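Hand-Held Grippers Need More Upkeep Than Sellers Let On, Users Say

By Rodrigo Bustamante
April

The sales pitch for the Lamix hand-held gripper is that it takes the robot out of robot training. A person picks up a pair, folds clothes at home, and the recordings go off to teach a machine. The brochure calls the kit "maintenance-light." People who have used a pair through the winter are less sure about that.

Drorner, the small company that rents the Lamix pairs out of its shop in Usholm, now has a 2-page care sheet that goes in every case. It had no care sheet at all when the rentals began. Most of the additions concern the yellow fingers and the slotted black frame they sit in, and most were written after a pair came back with a problem.

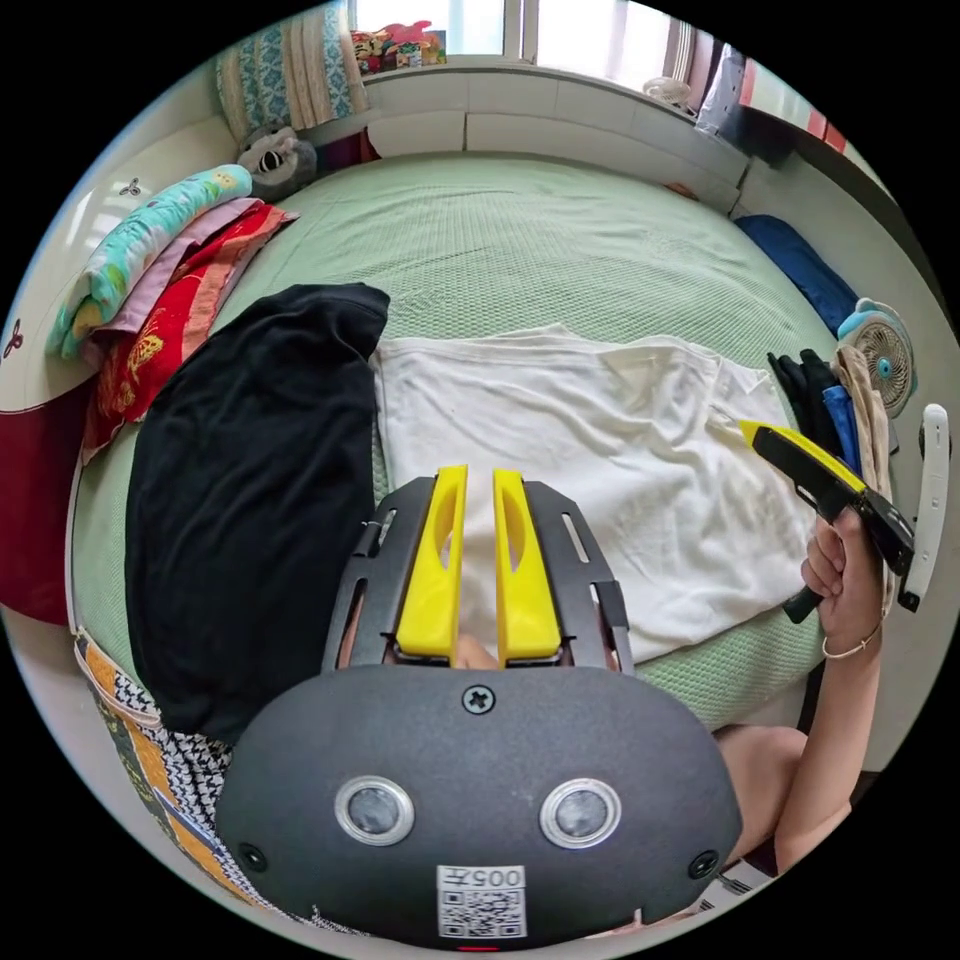
A pair of hand-held grippers at work over a white T-shirt on a bed.

The fingers are the part that touches everything, so they take the wear. According to Drorner, a finger that has crept even slightly in its frame will still close and will still pick up a sleeve. The person holding it may feel no difference. The recording, though, shows a grip that doesn't match the one the software has on file, and the session may be thrown out.

Drorner says it threw out 51 sessions for that reason before it changed the routine. The company would not say what those sessions had cost, or whether the people who folded the shirts were paid for them. Asked a second time, a spokesperson said pay was "handled case by case."

The new routine is not complicated. Before each session the user closes the fingers fully, looks down the gap between them and checks that the faces meet evenly. Then the round lenses on the housing get a wipe with a dry cloth. Spray cleaner is forbidden, and the sheet says so twice. The screw near the top of the housing is to be left alone. Several early users tightened it out of habit, the company says, and the units had to be set up again at the shop.

Clothes bring their own trouble. Lint gathers in the slots of the frame, mostly from towels and fleece, and the sheet tells users to brush it out between piles. Anyone who has cleaned a dryer screen will know the job. Whether people do it with a heap of laundry still waiting is another question, and Drorner has no way of checking. It relies on a box that users tick.

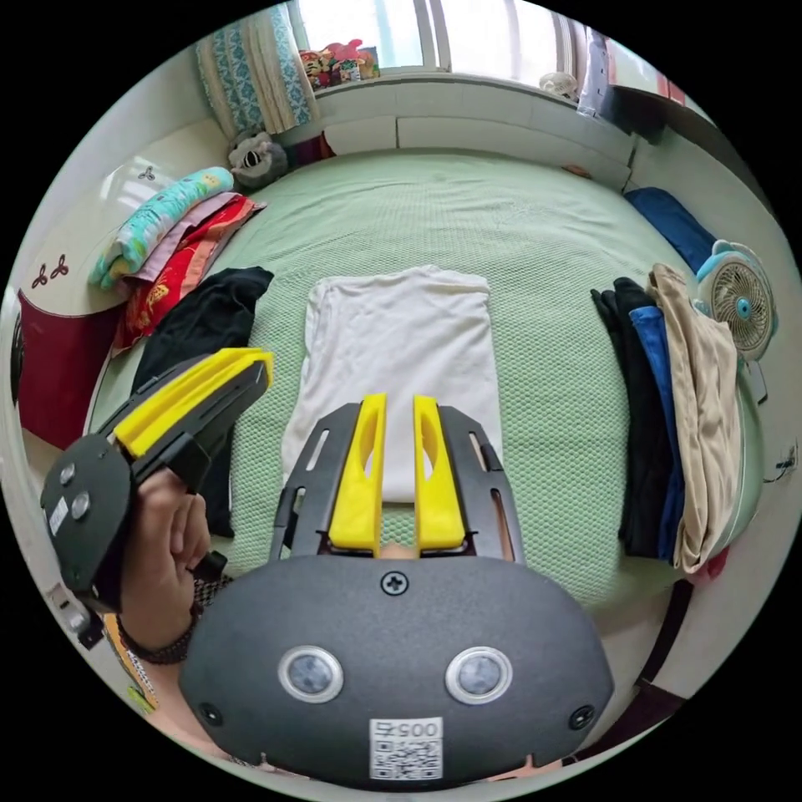

Who Does the Work

Peñalver, a competing rental outfit, handles it differently. Its customers are told not to touch the fingers at all. Units come back on a fixed schedule, a technician fits new fingers and resets the grip, and the pair goes out again. Peñalver says this gives cleaner recordings. It has not published anything to back that up, and it turned down a request to see its numbers.

Drorner's numbers are only a little better. The company says it has logged 2343 sessions on its current set of grippers and that more than 2000 were good enough to keep. That sounds fine until you ask what "good enough" means. The test is run by Drorner's own software, against limits Drorner picked, and those limits were loosened once during the winter. The company says the old ones were too strict. It did not offer a count under the old limits.

There is also the matter of the labels. Each housing carries a sticker with a code on it, and the setup for a pair is tied to those codes.
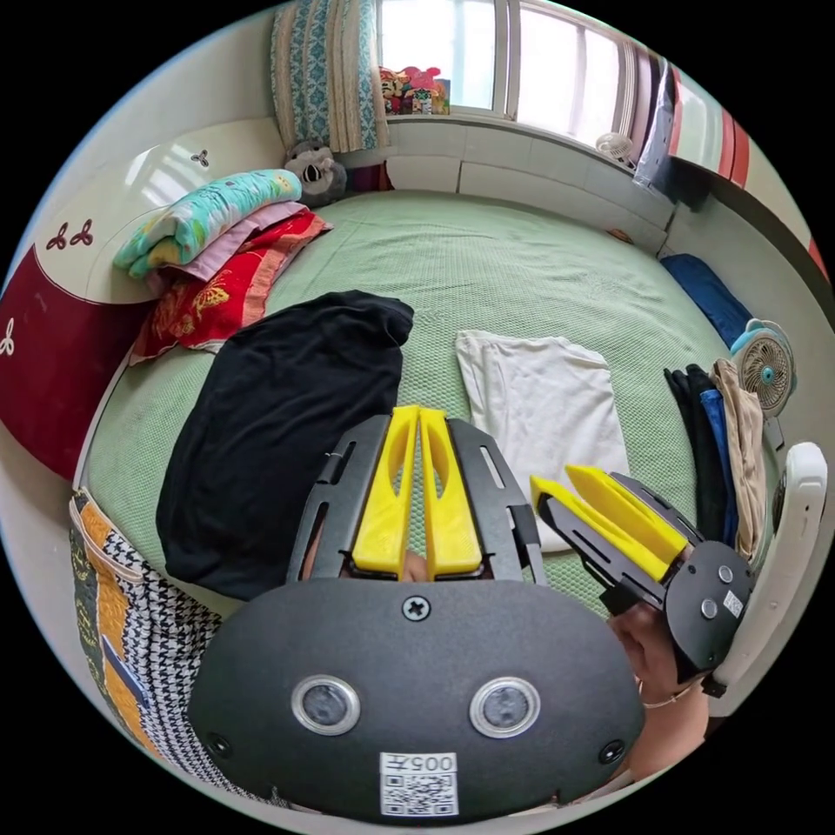

Swap one gripper out of a pair and the setup has to be done over, a job the sheet puts at half a morning for a first-timer. It asks for a flat surface, good light and a space clear of clutter, conditions that anyone working in a bedroom or a laundry corner may have to go looking for. One renter who spoke to this reporter gave up partway and drove the case back to Usholm. The shop finished it while she waited, and charged her for it.

Drorner says a simpler setup is coming and that the fee has been dropped for first-time renters. It gave no date for the new setup. An earlier version of the same promise appears on the care sheet now in use, in small type under the part about lint.

For now, renters are asked to keep the spare fingers that come in the case and to send the worn ones back with the unit. The shop takes calls about setup until 4 p.m.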